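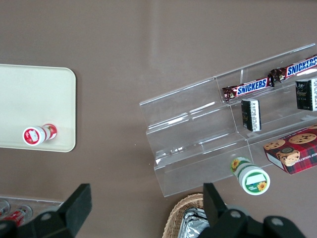
Fig. 4. Tiered stand with snacks on it, tray to the left.

4. Loading the Cedlow counter stand

Do this part after the stand is put together and the film is off all the panels. If it still looks cloudy you probably missed a piece. Go back to section 3.

You need: the stand, the cream tray, a soft dry cloth, your snacks.

1. Wipe the table first. Smudges under clear acrylic show up twice as bad.

2. Set the stand down at an angle to the table edge, low step toward the person picking. Straight on works too, but at an angle people can reach in from either side.

3. Put the tray next to the low end. Leave a hand's width between them.

4. Fill from the top step down. Candy bars go up top, end to end, name facing out. Snickers and other bars that size lie flat fine.

5. Small packs on the middle step. Stand them up, front forward. The fine print can go to the side, people will turn it if they want to read it.

6. Boxes on the lowest step. A cookie box is usually deeper than the step, so push it back untill it touches the riser. If it still tips, swap it for a smaller box.

7. Bottles and anything round go in the tray, lying down. The raised rim keeps them from rolling off. Do not lay bottles on the steps.

8. Step back and look from where your customers stand. Straighten whatever is crooked.

Note - one kind of item per step looks better then a mix. If you have to mix, use the dividers.

Note - the tray is packed separately, part no. 437. Missing? Write to Ea Ketilsson at the Ondach parts desk and give your order number. Replacement dividers are part no. 1158, same desk.

CAUTION: Do not slide the stand when it is loaded. Lift the snacks off, move it, load it again. Acrylic scratches easily and the top step is the first to dump.

CAUTION: No glass cleaner, no alcohol wipes. Both can craze the acrylic. Lukewarm water, drop of dish soap, soft cloth, dry right away.

CAUTION: Keep chocolate out of direct sun and at least 30 inches from a coffee machine or heater.

Restocking

Old items to the front, new ones behind. Check the date on every pack while you are at it. Empty step? Move things down, don't leave a gap at eye level. Wipe the rim of the tray too - crumbs collect there.

For the wall version (Milletti bracket) skip steps 2 and 3 and go to section 6.

Section revised October, M. Hafþórsson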